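Clurkport: two-handed household demonstrations with hand-held grippers

Welcome, and thank you for taking the time to read this before downloading anything. Clurkport is the data set behind our work on whether a policy learns delicate two-handed jobs better when it is given a few slow demonstrations mixed in with the quick ones. It was put together by Houda Ghoneim and Rachid Ragab at Tuteck, and this is the card for the second release, dated 27 June 2023.

What you get is 24 hours of demonstrations across 11 tasks, all done by people holding a pair of grippers, with a head camera running throughout. There is no robot arm anywhere in the recordings. The arm only comes in at test time, when the trained policy is run on our own bench machine — Bouazza, as we call it, and it does have its moods.
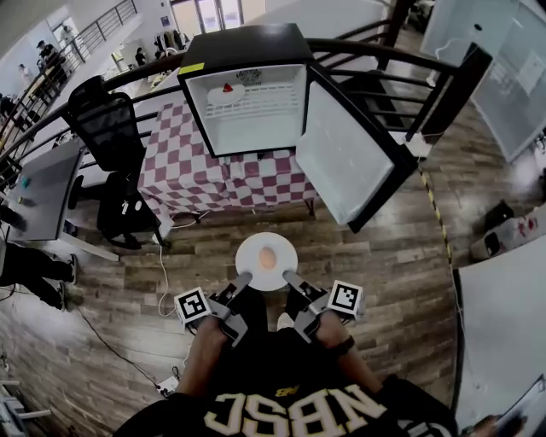 Our main interest is in what we call slow closing. In ordinary demonstrations people shut the fingers at whatever speed feels natural, and the policy copies that speed even for things that really ought to be handled gently. So for the fragile tasks we asked each person to do every tenth take with a deliberately lazy grip. The egg on its plate, with one gripper brought in from each side, is the sort of start where this matters most, as both hands have to agree on the pressure before anything is lifted towards the fridge. The white marker cubes on the grippers are what we track to recover the pose of each hand, so please leave them uncropped if you resize the video.

With the slow takes mixed in, dropped or cracked eggs fell from 10 to 2 over the same set of trials on Bouazza. We were very pleased with that, though I should say it is one object and one machine, and the gain on the sturdier tasks was too small to brag about.

Each take is a folder with the head video, a poses file for the left and right hands, and a finger width file. The widths are in millimetres. Slow takes have "lazy" in the folder name, apart from a handful in the cupboard task where Rachid wrote "slow" instead, and the Fleltolport loader reads both.

The next release is planned for September, and will include the corrected folder names. Do write to Houda if a take won't open!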